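Hand grippers: finger play and slipping on cloth

Forum > End effectors > Setup and maintenance

brurilus_tech
Posted Friday, 8:40

We run paired hand-held grippers for cloth folding. The fingers are the yellow printed type with the long slot. After 600 cycles the tips on one unit stopped closing parallel. Thick cloth still holds. A single layer pulls out as soon as both tools are under tension. I re-zeroed the closing position twice and it drifted again by the next morning. Is this the finger, the bracket or the linkage?

Zavala652
Bracket. The finger is one solid part and wears at the tip face only. Drift overnight means a fastener is backing out. Pull the finger, check the bracket for side play, clean the threads, refit with medium threadlocker.

dundmont
Disagree. I have 3000 cycles on one set of brackets with no play at all. My drift came from the zero being set with the fingers squeezed shut by hand. Set it at first contact, then test on the cloth you plan to use.

brurilus_tech
No side play that I can feel by hand. Marleny Sánchez did the last zero and she says she set it squeezed. Pictures from our bed setup, open and loaded:

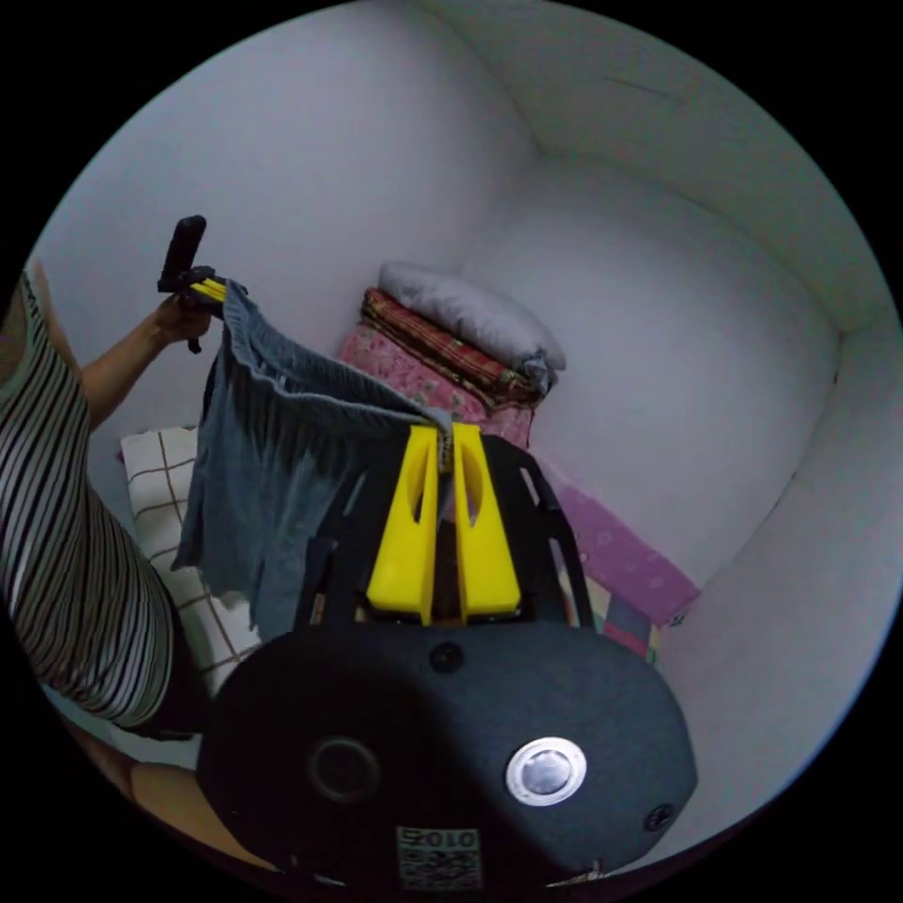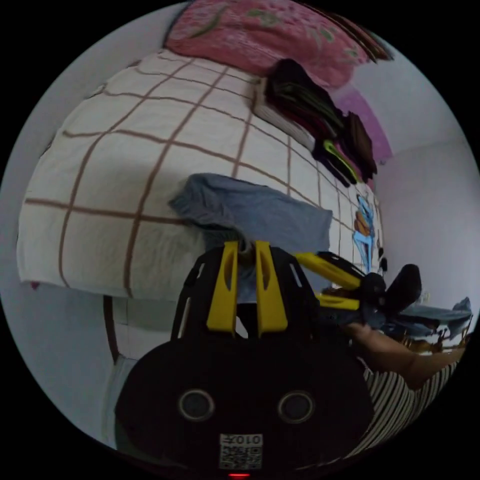
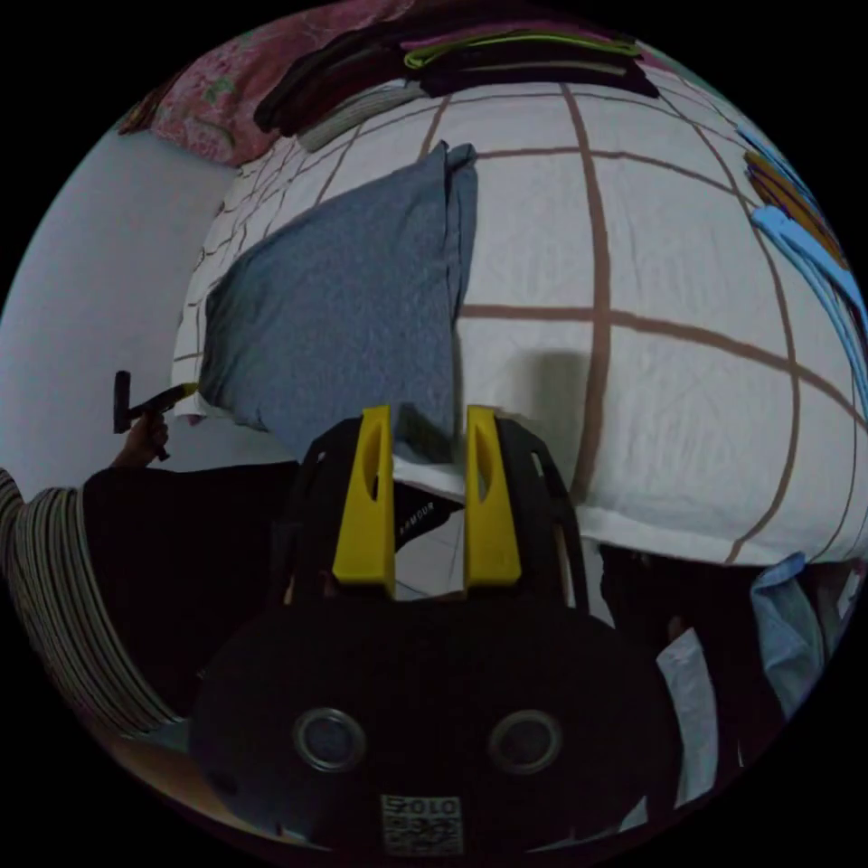
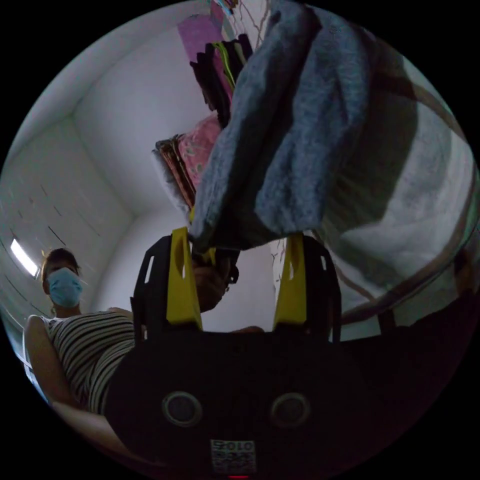

Yellow fingers in all four; closed on cloth in the first and last.

Zavala652
Feeling by hand is not a check. Put an indicator on it. In the first one you are holding a corner between two tools, so any twist in your wrist loads the finger sideways. That is what works the bracket loose, whatever the zero says.

dundmont
Sideways load is normal use for this job. If the bracket can't take it the bracket is wrong. Also look at how much cloth is bunched between the fingers in the fourth. A grip like that says nothing about tip alignment – test with one layer.

billholm_m
Both checks take 20 minutes together, so do both. Bracket first, because a zero set on a loose bracket has to be done over. Wipe the tip faces before either one. Lint changes the contact point on fuzzy fabric, and we clean ours at every shift change.

brurilus_tech
Indicator showed slight movement on the left bracket, none on the right. Refitted with threadlocker, wiped the tips, zeroed at first contact. Single layer holds so far. I will check again after the weekend.

Zavala652
So, bracket.

dundmont
You changed three things at once. Set the zero squeezed again on the tight bracket and see if it drifts.

brurilus_tech
Not on this unit, it is back in use. I can try it on the spare in January.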